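Justum — Comunidad de taller y almacén
Organización y mobiliario

Cubeta metálica grande sobre madera: ¿cómo evito que marque los apoyos y que resuene?

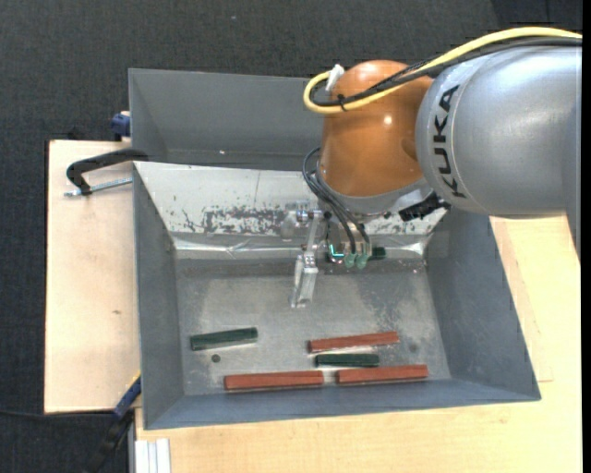

La cubeta gris sobre los apoyos de madera clara.

Shadi Haddadin
27 de abril de 2025 — 1.318 visitas

Buenas. Tengo una cubeta metálica gris, grande, de paredes inclinadas y boca rectangular ancha, apoyada sobre superficies de madera clara. La boca mide 600 por 400 mm, medido por dentro. La usamos para piezas sueltas que van llegando y que después se clasifican.

Tengo dos problemas. El primero es que el metal va dejando marcas oscuras en la madera. Una parte sale con un trapo húmedo y otra no, sobre todo donde la cubeta se mueve un poco al cargarla. El segundo es el ruido: cada pieza que cae al fondo suena como una campana y al final de la mañana cansa bastante.

He probado con cartón debajo. Dura dos o tres días, se desplaza y acaba hecho tiras. También pensé en barnizar la madera, pero no sé si el barniz aguantaría el roce o si se levantaría enseguida. Está sin tratar, que yo sepa.

No quiero cambiar de cubeta ni pasarme al plástico. Las paredes inclinadas me vienen bien para coger las piezas del fondo y el tamaño es el que necesito. Tampoco puedo subirla mucho, porque la altura de la boca está ajustada a como trabajamos. ¿Qué pondríais entre el metal y la madera? ¿Y dentro, para el ruido?

Gracias.

Remedios_Taller

Hola, Shadi. Las marcas oscuras suelen ser polvillo de metal mezclado con suciedad que se mete en la veta. Con la madera sin tratar siempre va a pasar, así que yo haría las dos cosas: proteger la madera y separar la cubeta.

Para la madera, lija suave a favor de la veta, quita bien el polvo y da dos manos de aceite duro o de barniz al agua para suelos. El barniz normal de muebles se raya con el roce del metal. Deja secar el tiempo que diga el bote antes de volver a poner peso encima. Las manchas que no salgan con la lija se quedan; a mí no me compensa rebajar más por eso.

Para separar, tiras de goma maciza de 3 mm, puestas solo donde la cubeta apoya. La altura apenas cambia. Yo las compro de la marca Dustel, en rollo, pero cualquier goma lisa que no manche sirve. Ojo con la goma negra barata: algunas dejan una sombra en la madera clara que es peor que la del metal. Haz la prueba con un trozo en una esquina que no se vea y déjalo una semana.

Pega las tiras a la madera y no a la cubeta. Si las pegas a la cubeta, al retirarla y volver a ponerla se enganchan en el canto y se despegan.

Dentro, una plancha de la misma goma cortada a la medida del fondo. Mide abajo, no en la boca, que con las paredes inclinadas el fondo es bastante más pequeño y te va a sobrar material. Déjala sin pegar para poder sacarla y limpiar. Si las piezas llevan aceite, que sea nitrilo; la goma natural se hincha.

manolo_k

Fieltro adhesivo del de las sillas y listo. Yo lo tengo así desde febrero en una caja parecida y ni una marca.

Jordi Prats

El fieltro va bien si la caja no pesa. Con piezas metálicas dentro se aplasta, coge virutas y entonces raya él. Lo tuve puesto en el almacén y lo quité al mes.

Estoy de acuerdo con la goma de Remedios, y añado lo del ruido, que es lo que más guerra me dio a mí. El fondo con plancha mejora mucho, pero las paredes siguen sonando cuando la pieza resbala por ellas. Se arregla por fuera: una lámina amortiguadora autoadhesiva, de las bituminosas que se usan en chapa de coche, pegada en la cara exterior. No hace falta cubrir la pared entera, con un rectángulo en el centro de cada lado se apaga casi todo. Desengrasa antes con alcohol y aprieta con un rodillo.

Por dentro no forraría las paredes. Los bordes del forro se levantan y las piezas pequeñas se meten detrás.

Y si se te mueve al cargarla, atornilla dos listones bajos a la madera, a ambos lados, con un par de milímetros de holgura. Es lo que más me ha reducido las marcas.

Shadi Haddadin

Gracias a los tres. Voy a pedir la goma de 3 mm y a poner los listones primero, y dejo el barniz para cuando pueda retirar la cubeta un par de días. Jordi, ¿la lámina bituminosa huele mucho? El local ventila regular.

Jordi Prats

Los primeros días sí. Las hay de butilo, algo más caras, que huelen bastante menos.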